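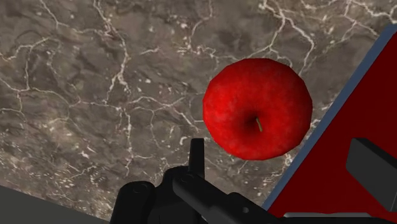 図1 手首カメラの視点画像(シミュレーション、把持動作前のリンゴとグリッパ)

手首カメラ画像を用いた把持方策における視覚的乱れの影響
課題研究 最終報告書

1. 目的

本研究では、シミュレーション上で学習した把持方策が、台の模様や隣接する物体によってどの程度失敗しやすくなるかを調べた。前期の中間報告では、無地の台に物体を一つだけ置いた条件で方策を学習し、ほぼ問題なく動くことを確認した。しかし、模様のある台に替えたところ、指が物体の手前で閉じる動作がたびたび見られた。原因が模様にあるのか、近くの物体にあるのか、その時点では切り分けができていなかった。後期はこの切り分けを主題とした。

2. 環境と用語

シミュレーション環境には研究室内で使われているImisを用いた。方策の学習コードはPlirnerを土台にし、画像の前処理部分だけを自分たちで書き直した。以下、手首に取り付けた仮想カメラの画像を「手首画像」、台の斜め上に固定した仮想カメラの画像を「固定画像」と呼ぶ。方策への入力は手首画像とグリッパの開度のみで、固定画像は失敗の確認に使った。

図1は手首画像の一つである。下側に黒いグリッパの一部が常に写り込む配置になっている。カメラを少し前に出せば写り込みは減らせるが、指先と物体の相対位置が画像から読み取れなくなるため、この配置のままとした。

3. 条件

対象物はリンゴに固定した。モデルの輪郭はやや角ばっているが、把持の接触計算には影響しないと判断し、差し替えは行わなかった。

比較した条件は次の4つである。

条件A 無地の台、隣接物なし
条件B 大理石模様の台、隣接物なし
条件C 無地の台、赤い箱を隣に配置
条件D 大理石模様の台、赤い箱を隣に配置

図1は条件Dにあたる。箱の面はリンゴより暗い赤で、リンゴとの間には大理石の台が細く見えている。箱を赤にしたのは、対象物と色が近い場合を調べるためである。青い箱でも予備的に動かしたが、条件Aとの差がはっきりしなかったため、本報告では扱わない。

学習には全条件共通で400本の模範動作を用いた。すべて条件Aで収録したものである。評価は各条件80回とし、リンゴの位置と向きを毎回変えた。乱数の種は3通り用意し、学習をそれぞれ独立に行った。評価回数は種ごとに数えている。

4. 成否の判定

リンゴを持ち上げて台から離し、そのまま保持できた場合を成功とした。持ち上げの途中で滑り落ちたものは失敗に含めた。箱に指が触れた場合は、最終的に持ち上がっていれば成功とし、接触があったことを別に記録した。

この判定は途中で一度変更している。最初は箱に触れた時点で失敗としていたが、そうすると条件Cと条件Dの失敗の中に、色の取り違えによるものと単に隙間が狭いことによるものが混ざる。Tõnu Urbonaitėさんから指摘を受け、5月に判定を書き直したうえで全条件の評価をやり直した。

5. 結果

条件Aと条件Bの差は小さかった。条件Bでは、接近の途中で横方向に揺れる動作が増えたものの、最終的な把持位置のずれは条件Aと同程度であった。白い脈の多い場所にリンゴを置いた場合と少ない場所に置いた場合も比べたが、成否に目立った違いはなかった。

条件Cでは成功が明らかに減った。失敗の大半は、グリッパが箱の側に寄りすぎ、リンゴの中心から外れた位置で閉じるものだった。条件Dでも同じ種類の失敗が最も多く、さらに、接近を始めてすぐに指を閉じるものが加わった。この早閉じは条件Bではほとんど起きていない。模様と隣接物が同時にあるときに出やすい失敗と考えられる。

種による違いもあった。3つの種のうち1つでは、条件Cと条件Dの成績がほぼ並んだ。残りの2つでは条件Dのほうが低い。種の数が少ないので、この差を強く主張することはできない。

6. 入力画像の加工による確認

隣接物の色が原因かどうかを確かめるため、条件Dの手首画像をグレースケールに変換して再学習と評価を行った。箱の側に寄る失敗は減ったが、なくなりはしなかった。一方、条件Aの成績がわずかに下がった。

次に、画像の右側を灰色で塗りつぶして方策に与えた。箱が右側に写っている配置では寄りが収まり、リンゴの右端まで塗りつぶしてしまった配置では把持そのものができなくなった。塗りつぶしの幅は手作業で決めており、評価の公平さという点では十分でない。この実験は傾向を見る目的にとどめる。

7. 考察

中間報告で見られた失敗は、模様だけでは説明できない。隣接物の影響のほうが大きく、色が近いことがその一部を占めると考える。グレースケールでも寄りが残ったことから、面の広さや縁の直線といった色以外の特徴も関係している可能性がある。図1のように箱の縁が画像を斜めに横切る配置は失敗が多かったが、配置ごとの集計はまだ終わっていない。

模範動作を条件Aだけで収録したことの影響も大きいと思われる。条件Cの模範動作を少数加えるだけで改善するのか、それとも背景をランダムに変える方法で足りるのかは、次の課題として残った。

8. 今後の予定

配置ごとの集計を済ませたあと、Anneli Ruotsalainenさんが担当しているCabelloの物体セットに対象を広げる。リンゴ以外では、円筒形の物体で同じ寄りが出るかをまず見たい。実機での確認は今回の範囲に含めていない。

評価用の設定ファイルと集計スクリプトは、研究室の共有領域のFakgateフォルダに置いた。判定を変更する前の結果も別名で残してある。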